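Enero, casi las once de la noche

Querido cuaderno, hoy he vuelto a casa con los ojos cuadrados de tanta simulación, pero contenta, contentísima. Por fin Onyekachi Odukoya y yo hemos terminado la tanda de 2000 episodios con los objetos mezclados — las dentaduras de encías rojas, el bloque con pinta de roca, los cilindros — y el método de Lawal, el de repetir los agarres fallidos cambiando solo el ángulo de la muñeca, ha llegado al 73 por ciento. ¡En otoño estábamos en 36! Onyekachi, que es de celebrar poco, se levantó a preparar té para los dos.

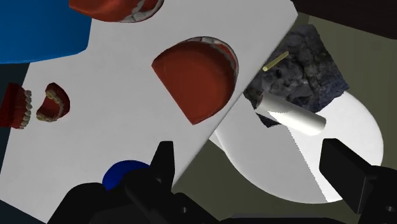
Lo que me sigue quitando el sueño son las piezas curvas. Con un cilindro la política se las arregla bastante bien, pero en cuanto la forma tiene un hueco por dentro duda, se acerca, se retira y vuelve a empezar, como yo delante de un escaparate. Onyekachi sospecha de la fricción; yo creo que es la estimación de profundidad, y así hemos pasado media tarde, cada cual con su gráfica.

Mañana repetiremos 17 semillas con la fricción más baja, por darle el gusto (y porque a lo mejor tiene razón, que ya me pasó en Terkovbridge y tardé una semana en reconocerlo). Tengo que escribir también a los de Stitton para pedirles más horas de cálculo. Ahora, a la cama, que he dejado la ventana abierta y hace un frío tremendo.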